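Wollport Gripper Group
Minutes of the May meeting, 2:00 p.m.

Present: enough for a vote, though none was called.

1. Minutes of the last meeting
Approved after the word "promising" was struck from the paragraph on cable routing.

2. Joker and Husar finger sets
The comparison is still running on the soap job: one bar of soap, one yellow dish, one clear container, and a hand-held gripper in each hand.
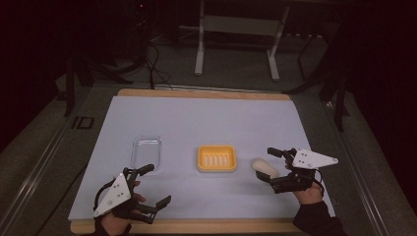
Total so far is 149 trials, of which 74 were on Joker and the rest on Husar. Both sets dropped soap. Husar drops it sooner, and its supporters asked the minutes to record this as "faster feedback." So recorded.

The clear container remains unpopular. The detection software finds it when it feels like it. A motion to paint it was withdrawn when it was pointed out that being clear is the test.

Agreed to keep the order of objects fixed until both sets have the same number of trials.
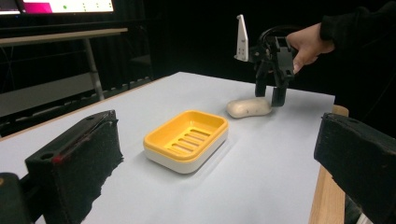
3. Pads and wear
Brullitness sent a quote for replacement pads. It was read aloud and then read aloud again, more slowly. Decision put off to next month.

Fingertip wear will be logged after every session on the sheet made for that purpose, which has so far been used to log a lunch order. The side-by-side layout on the paper sheet stays as it is. 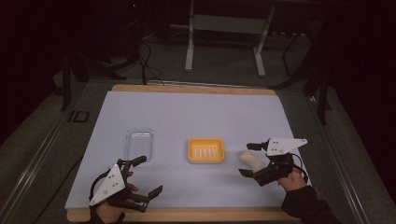 There was a long discussion of whether the left hand should be doing more. Operators say it gets in the way when both grippers go for the dish. The software side would like it in the data anyway. Compromise: the left hand takes the container, and complaints go in the notes column.

4. Finger camera views
The soap was chosen for being plain, and it has raised lettering on it. One side held that the lettering helps the tracker tell which way up the bar is. The other side held that it will be gone in a month of handling.

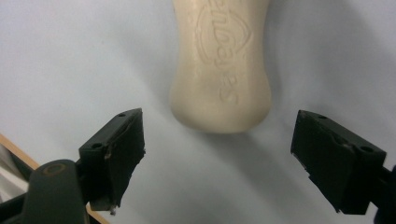 A second bar will be bought and kept in a drawer for reference. The drawer is to be labeled so that the bar does not end up by the sink.

5. Actions
Even up the trial counts before the next meeting.
Ask Brullitness for a quote on 5 pairs of pads, and whether the first one contained a typing error.
Order soap.

Meeting closed at 3:40 p.m.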